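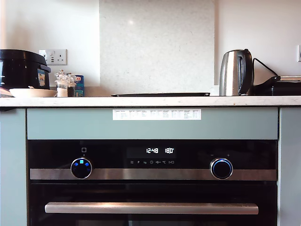
**Figure 1.** Kitchen station with built-in oven, display reading 12:48 and 180°. The printed sheet is taped to the panel above the controls.

## 3.2 Collection of demonstrations

Examples were gathered in furnished kitchens rented through Fonisia. Each kitchen was left with its usual worktop items in place, so that the learned policy would meet ordinary clutter at training time. The oven tasks cover setting a temperature, changing the cooking mode and opening or closing the door. Figure 1 shows one of the stations.

Ovens with rotary knobs and touch icons on the same panel were preferred. The two kinds of control call for different contact forces, and a policy trained on one transferred poorly to the other in our early trials. Glossy panels and brushed metal handles also produce reflections that shift with the viewpoint. We did not filter these out.

Each operator recorded 500 episodes per station, with a limit of 30 seconds per episode. An episode was marked as a success if the display agreed with the target value when the operator released the control. Episodes that ran over the limit were kept and labelled as failures. The start pose was drawn at random from the Vondard planner before each attempt.

Labels were written by two annotators using the Andreadis tool. Where they disagreed, the episode was set aside and left out of training. Display values were entered by hand, as automatic reading failed too often under glare.

The final oven subset holds 2000 episodes. It was split by kitchen, so no station appears in both training and test data. The Trondside subset, described in Section 3.3, follows the same protocol but uses hobs in place of ovens.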